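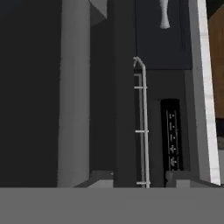
How far ahead can you ice a birthday cake? Buttercream is happy for two days in a cool room, and a fresh cream cake should be iced on the day and kept in the fridge.

Right, that's the question I get most, so it's out of the way. Now for the whole plan, which is how I get a layered birthday cake made in the evenings after work without still being up at midnight piping somebody's name on it. I've done it this way for years, ever since my sister's July birthday when I baked, cooled, filled and iced the lot in one hot afternoon and the top layer slid gently off the bottom one while we were all singing. (We ate it with spoons. It was lovely.)

What you need

Two 20 cm sandwich tins, baking paper, a long serrated knife, a palette knife and a plate or board a bit bigger than the cake. A turntable is nice but I managed for ages with a cake plate stood on an upturned bowl. For the sponge I use 225 g each of soft butter, caster sugar and self-raising flour, four eggs, a teaspoon of baking powder and two tablespoons of milk. For the buttercream, 250 g soft butter and 500 g icing sugar, plus vanilla and a splash more milk.

Two evenings before: bake

Oven on at 180°C, or 160°C if yours is a fan. Butter and line the tins. I chuck all the sponge ingredients in one bowl and beat them just until smooth – a minute or so with an electric whisk is plenty, and if you carry on you get a tough cake with a big dome on it. Split between the tins and level the tops.

They want 25 minutes or thereabouts. Start checking at 22 if your oven runs hot like mine does. A skewer should come out clean and the sponge should spring back when you prod it. Leave them in the tins for 10 minutes, then turn them out onto a rack and go and do something else. They need to be properly cold before you wrap them in cling film, so leave a good hour and a half. Wrapped, they sit on the worktop till tomorrow quite happily.

One evening before: fill and crumb coat

Beat the butter on its own first, for a full five minutes. I know it's boring! It goes nearly white and the buttercream ends up so much lighter. Then add the icing sugar in two goes, starting slowly unless you want it all over the kettle, and finish with the vanilla and milk.

Trim any dome off the sponges with the serrated knife. Put a blob of buttercream on your plate to stick the first sponge down, then spread over a layer of jam. If you want buttercream in the middle too, put it on the other sponge and sandwich the two together. My friend Beril Başaran pipes a ring of buttercream round the edge first and puts the jam inside it, and I've copied her ever since, as it stops the red oozing out of the sides.

Now the crumb coat. Scrape a really thin layer of buttercream all over the outside. It'll look dreadful, with bits of cake showing through, and that's fine. Put it in the fridge for half an hour until it feels firm, then do the proper layer on top. A palette knife dipped in hot water and wiped dry gives you a smooth finish, or do swirls with the back of a spoon and pretend you meant to all along.

On the day: decorate

Leave sprinkles and writing till the morning. Coloured sprinkles bleed into the icing overnight, and fresh fruit goes weepy. If you're writing a name, try it out on baking paper first to see how much room it takes. I once did a cake for Sabina Machala and got as far as "Happy Birthday Sabi" before I hit the edge. She's been Sabi ever since.

For big numbers I don't even try to fit all the candles. When my neighbour turned 79 she got a 7 and a 9, and for my niece's birthday we did fit 19 thin ones in two circles, but you need two people lighting from opposite sides or the first ones are puddles by the time you reach the last. Push them in before the guests come, and keep them well apart.

If the cake's been in the fridge, get it out an hour before you cut it. Cold buttercream tastes of cold butter. Leftovers keep for three days in a tin, and slices freeze well if you wrap them one by one.

We use cookies to make this site work and to see which pages you read. Accept all | Manage my choices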